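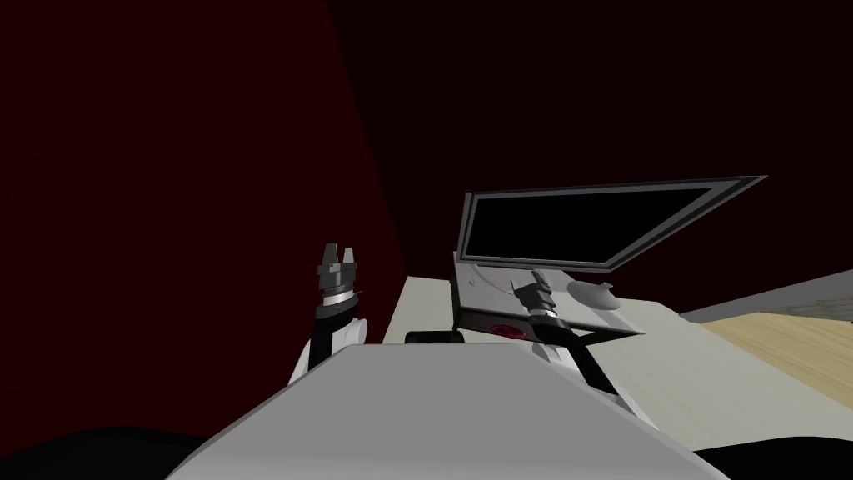 Uneven Steps at Drellbridge Keep Were Built That Way, Survey Finds

Tuesday, October 16, 2018
By Signe Thoroddsen

Search this site Enter keywords Go

The odd riser heights in the north stair at Drellbridge Keep are original to the building and follow a repeated pattern, according to a measured survey released this week. Earlier accounts put the variation down to wear, poor masonry or later repairs.

The stair is a clockwise spiral of 41 steps that connects the ground-floor store to the upper guard room. Most of the risers fall within a narrow range. Two do not. Step 16 is noticeably taller than those below it, and step 17 is noticeably shorter. A person climbing at a steady pace tends to catch a toe on the first and come down too hard on the second.

Steps of this kind are often called trip steps or stumble steps. The usual explanation is defensive: a resident who used the stair every day would learn the change in height, while an attacker coming up in poor light would not. Evidence for the idea is thin at most sites. Treads wear down, floors are raised and whole flights get rebuilt, so an uneven stair seen today may have been even when it was finished.

The survey was done by Zeng, a building recording firm, over several weeks in May. The team recorded 3424 points on the treads, the risers, the central post and the outer wall, and worked out the original tread surface from the uncut stone near the wall, where few people walk. Wear along the walking line was treated separately. With the wear removed from the model, the difference between the two steps was still present and was slightly larger than it is now.

Joint lines in the central post gave the second piece of evidence. Each step and its section of post were cut from a single block, and the height of the block sets the height of the riser. The block for step 16 was cut tall and the block for step 17 was cut short by a matching amount, so the stair returns to its normal rise at step 18. Tool marks on both blocks agree with those on the steps above and below. The mortar in the bed joints is also the same - a coarse lime mix with crushed shell - and shows no sign of having been opened.

The report stops short of saying what the steps were for. It notes that they sit directly under a narrow opening in the outer wall, now blocked, that may once have given a view down the stair. It also notes that the same arrangement could mark a change in the working method, with a new group of masons correcting a running error in height. The matching heights are harder to explain on that reading, but the report does not rule it out.

A similar pair of steps is known from the gatehouse at Plestimden, where the upper flight was relaid and the original heights are lost. Drawings made before that work are to be compared with the Drellbridge results.

The point data has been processed in Briseo and will be deposited with the full report. The north stair remains closed to visitors while a handrail is fitted. Access to the guard room is by the south stair.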